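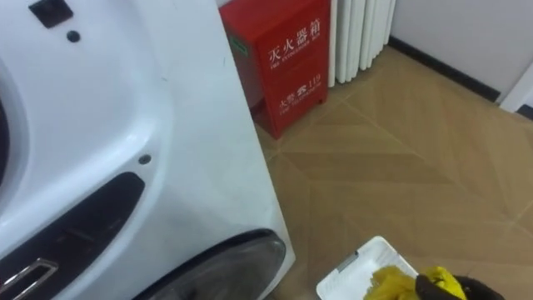 Yellow cloth in the tray, yellow cloth in the gripper. "Line Nine," a story by Mathias Zwahlen.

Line One: The Unit

The budget form at Drosgate House had nine lines, and Notburga Gasser had been told to fill in every one. Money left on a blank line went back to the head office in March and was never heard from again.

On line one she wrote "laundry robot" and next to it 85,000. She looked at that for a while. It was more than the van. It was more than the roof, if you believed the first roofing estimate, and she had been raised to believe first estimates.

"It's a one-time cost," said Beat Ruchti, who sold for Cliden and had brought his own pen.

"What's on the other eight lines?"

"Those are more in the nature of recurring."

He had come to Drosgate with a folder, and in the folder was a sheet called Your Path to Ownership. The path had a mounting kit on it. It had a spare hand. It had something called the Bedoya Plan, under which a technician would visit four times a year, and something called Bedoya Plus, under which he would also bring parts.

"So on the regular plan he comes without parts," Notburga said.

"He comes with a full assessment."

She wrote down Bedoya Plus. She had once owned a car from that kind of dealer.

Line Four: Training

The demonstration was on a Saturday, in a room Cliden had fitted out with a bed and some shelves so that customers could picture the thing at home. Notburga brought Elibariki Mfaume, who had done the Drosgate laundry for long enough that the director had started calling him a process.

Elibariki took a chair and folded his arms. He wasn't hostile. He had been told he would be "freed up for higher-value tasks," and he wanted to see which of his tasks were the low ones.

The robot stood in front of the stacked washer and dryer with its knees bent a little, like a man waiting for a bus he suspects has been canceled. Its cable ran off across the herringbone floor. Notburga wrote "outlets??" in the margin of line two. Then it raised an arm and went for the upper door.

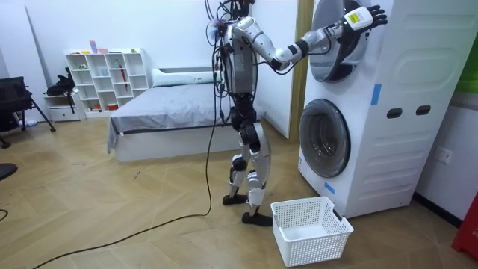
"How long does it stay like that?" Elibariki asked.

"It's finding the edge," said Seraina Rüegg. She was Cliden's engineer, and she had the tired good manners of someone who has heard a salesman describe her work.

"I could tell it where the edge is."

"You could, yes. That's line four."

Beat explained line four. The robot would arrive knowing laundry in general. It would not know Drosgate's laundry, or Drosgate's machines, or the habit Drosgate's residents had of sending down a cardigan with a dinner roll in the pocket. Somebody would have to teach it, and the teaching came in blocks of hours. The customer supplied the somebody.

"Which somebody?" said Notburga.

Everybody looked at Elibariki, who was looking at the empty basket.

"And do I get paid out of line four," he said, "or is line four what you pay them to watch me?"

Seraina laughed before she could stop herself. Beat turned to a fresh page.

"There's some flexibility there," he said.

Notburga had a competing quote from Nilum in her bag. Nilum's machine was cheaper but it came with no legs, and you had to bolt it in front of one washer and commit to that washer for life. She had three washers at Drosgate and wasn't on good terms with any of them.

"Could we see it do the drum?" she asked. Seraina typed something, and they waited, and Beat told them about the warranty on the wrist.
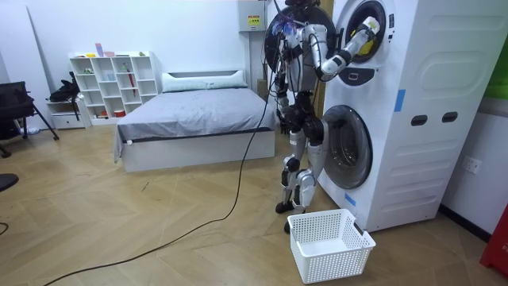

Line Nine: Miscellaneous

They ate lunch in the van. Elibariki had the form on his knee and was reading it the way he read care labels, all of it, including the part about Belgium.

"You've got nothing for baskets," he said. "It'll want the kind they had. Ours have round handles."

She added baskets.

"And it's one yellow cloth at a time. We do bed sheets."

"Seraina says sheets are coming."

"Is there a line for when?"

There wasn't. Notburga chewed and did the sum again in pencil. With Bedoya Plus, the spare hand, the outlets and a fair wage for a teacher, line one had stopped being the biggest number on the page.

"What would you ask for," she said, "if it was you?"

He thought it over properly. "A dryer that shuts without a kick. A second person on Mondays. That fan you promised me."

She wrote the fan on line nine. Then she moved the robot down to a category the form called Under Review, which carried over to next year without anyone having to sign it, and put the dryer where the robot had been. It left her with a great deal of money on line one and until March to spend it.

Her phone buzzed on the dashboard. It was Beat, wondering if she had considered leasing.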